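Unit 2: Setting and the price of things
Notes for Mawar Hidayat's section, Consumer Behavior

The usual claim is that a cheerful setting makes shoppers spend more. Textbooks repeat it as settled. Before you do the same, look at where it comes from. The Farunau study counted 3,721 store visits and kept 1,911 of them. Why were the rest dropped? The paper gives the matter one line - "incomplete records" - and moves on.

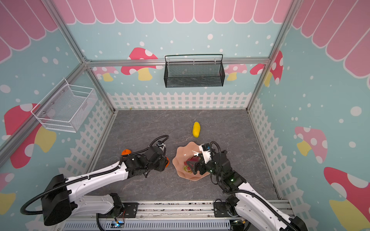

Fig. 1. Playful backdrop: scalloped awnings, picket fence, mushrooms.

Retamal's reply (in your packet) makes a duller point. Stores that pay for decoration also tend to pay for better staff and longer hours. Pull those apart and how much is left for the awning? He doesn't know, and I don't think Farunau does either.

The same goes for serving dishes and fruit prices. The effect showed up in one town, over 30 days in February, and hasn't been tested elsewhere.

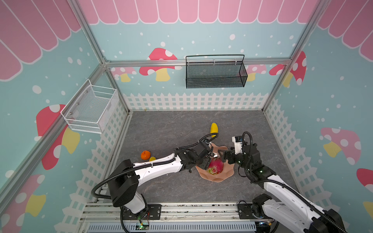
Fig. 2. Dragon fruit on a scalloped, peach-colored plate.

For next time: read Retamal, skip his appendix. Bring one claim about store design you believed before this course and write down what would change your mind.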